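Notebook, handheld grippers, bag station
June, Friday, started 9:20

Picking up from the last entry. Both handheld grippers are back on the big white table. The left-hand unit is the one that kept losing its grip on thin film, the right-hand unit is the reference. Plan for the day was to go through both, get them closing the same way, redo the tips if needed, and leave written settings so the next person on the bag station doesn't start from nothing.

State of things at the start:

Left unit: trigger a little stiff in the last part of its travel. Jaws close, but the tips meet at the back edge first and leave a gap at the front. You can slide a strip of copier paper in from the front and pull it out with the trigger fully squeezed.

Right unit: tips meet along the whole edge. Paper holds. Trigger smooth.

Both units: lens glass smudged. Cables fine at the plug end. The left cable had a sharp bend right behind the camera housing, where somebody had wound it tight around the handle for storage. Please stop winding them. Loose loop, hung over the hook, no tighter than a dinner plate.

Cleaning

Wiped all four fingers with isopropyl on a lint-free cloth. The yellow tips pick up a greasy film from the bags and it's worse than it looks. The cloth came off gray from the left unit. Did it twice, let them dry ten minutes, repeated the paper test. Left unit still fails at the front edge, so dirt was part of it at most.

Lenses: blower first, then the lens cloth from the drawer, not the one used on the fingers. Held the camera housing with the other hand while wiping. The mount will take some push from the front but it does shift if you lean on it, and then the calibration is gone.

Jaw alignment

Took the left unit apart as far as the finger screws. Four per finger. One on the outer side had backed out by most of a turn, and the finger had rotated enough to open up the front. So that is the gap. The thread looked clean, no sign of old thread locker. The Iltura sheet calls for a medium locker here. We had evidently skipped it when the fingers were last changed, and I should say that was probably me.

Order I used, which worked better than tightening them one by one:

1. All four screws in, finger tight only.
2. Squeeze the trigger until the tips touch, and hold it with the small clamp and a scrap of foam on the handle.
3. Push the finger square by hand until there is no light showing between the tips.
4. Snug the screws in a cross pattern, same as a wheel.
5. Back one out, put a drop of locker on it, run it back in. Then the next one. Never two out at once.
6. Clamp off, paper test front, middle and back.

Passed at all three. Left it alone until after lunch for the locker to set.

The stiff trigger was separate. The return spring was rubbing on the inside of the handle shell where there's a molding ridge. Took the ridge down with a needle file, blew out the dust, one small dab of dry lube on the pivot. Don't use the spray can in there, it creeps forward to the jaws and then nothing holds.

Bag trials

Resumed 1:15. Both grippers on, one bag flat on the table between them. The Piltard bags are the hard case because the film is slack and takes whatever shape the contents give it. Approach low, tips open wider than you think, close on a fold. If you come straight down on the flat part the film just skates away from you.
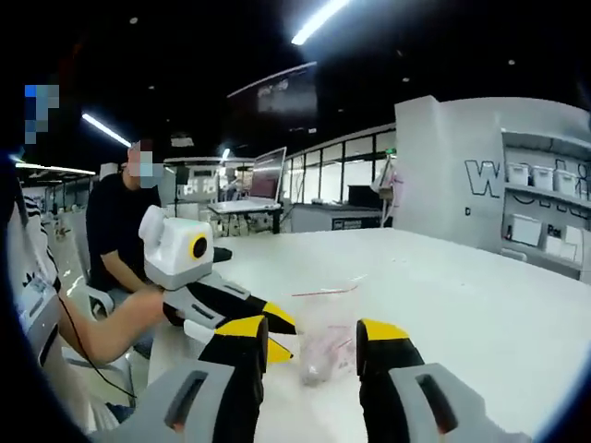
The tabletop matters more than I had written down before. Film slides easily on it, so the second gripper has to do real work as an anchor. What worked was one unit pinning a corner while the other goes for the fold. If both close at the same time they tend to pull against each other and the bag ends up crooked. Half a second between them is plenty.

Ran 200 closes on the left unit after the repair, in blocks with a short rest between, mostly to see if the finger would walk again. It didn't. Put a paint-pen line across each screw head and onto the finger body before starting, and all the lines were still straight at the end. Paper test repeated after each block, passed each time.

Ran 200 on the right unit as well so the two would have the same wear on record. One slip in there was mine, thumb off the trigger early. Not counted against the gripper.

My hand was tired well before the end of the second set. Suggest we split these between two people next time. A tired hand squeezes short, and then you get a bad log that looks like a mechanical fault.

Camera and logging

Checked that each unit's stream shows up under its own name. After the last swap they were crossed, and whoever looked at the recordings afterward would have had left and right mixed. I now cover one lens with a finger and watch which window goes dark. Takes five seconds. Do it every time the cables are unplugged, even if you are sure.

Dropped frames: the left stream lost 113 frames over the first block. Suspected the bent cable. Swapped it for the spare from the Tredent order and ran the next block with none lost. Tagged the old one with red tape and put it in the repair box. It may just be the strain relief, but don't put it back on a unit to find out during a real session.

Exposure is locked on both. Leave it locked. On auto, the white table pushes everything dark as soon as the bag moves out of the middle, and the clear film is hard enough to see as it is. The ceiling strips give a reflection off the film at certain angles. Turning the bag a quarter turn gets rid of most of it — cheaper than messing with the lights.

Calibration: ran the board check on both after the lens cleaning. Right unit unchanged. Left unit had moved a little, which I expected with the handle having been apart. Recalibrated and saved over the old file, with the old one kept in the Qin folder under the same name plus "pre".

Cable routing

Tried three ways of running the cable off the handheld units. Under the wrist is bad, it catches on the table edge. Taped along the forearm is fine for ten minutes and then annoying. Best so far is out the back of the camera module, one open loop beside the hand, and away behind the operator. The loop needs enough slack that you can turn the wrist fully over without feeling a tug. If you feel it, the camera mount feels it too.

Bracelets and watches are all right as long as the cable doesn't run across them. Loose sleeves should be pushed up.

Settings to leave on the units

Finger screws: medium locker, cross pattern, paint-pen line across every head.
Trigger pivot: dry lube only, one dab.
Tips: isopropyl before each session and at every break.
Exposure: locked, both units.
Cable: open loop, no tape, spare in the drawer under the table.
Paper test: front, middle, back, before the first bag and after the last.

Start-up check for the bag station, as it stands now:

1. Wipe the tips and let them dry.
2. Look at the paint-pen lines. Any line broken, stop and redo that finger.
3. Paper test on both units.
4. Cover-the-lens check for stream names.
5. Set one bag flat on the table and bring the nose of the gripper in just over it. Check that the cable hangs free while you hold that position. 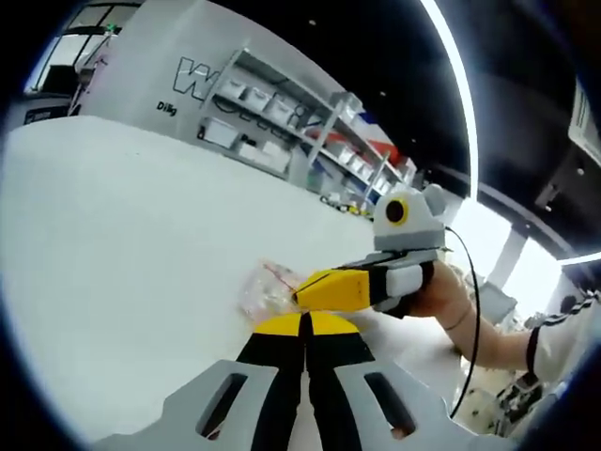
6. Close on a fold, lift a hand's width, set it down, open. Five times per unit.
7. Start a recording, stop it, open the file and make sure it plays before doing anything that counts.

Still open

The right unit has no locker on its screws either, going by what I found on the left. I haven't opened it because it's holding alignment and I want one unit left untouched until the left has a few more days on it. Paint-pen lines are on, so we'll see if anything moves.

Order more tips. There is one spare pair, and the front edge of the left unit's tips is slightly rounded from all that time closing crooked. They pass the paper test but I don't think they'll last as long as the others. If they start slipping on film again and the screws haven't moved, change the tips before taking anything apart.

Try a thin mat on the table under the bag. It would stop the sliding, but it also changes what the cameras see, and then the new recordings don't match the old ones. Needs a decision before anybody buys one.

Repeat the 200 closes on the left unit with the Piltard bags only. Today's were a mix and I didn't write down which block used which bag, so the numbers can't be split up afterward. The log sheet has a column for it now.

The needle file went back in the blue roll. The small clamp jaw is chipped but usable.

Stopped 4:50. Both units on the hook, cables loose.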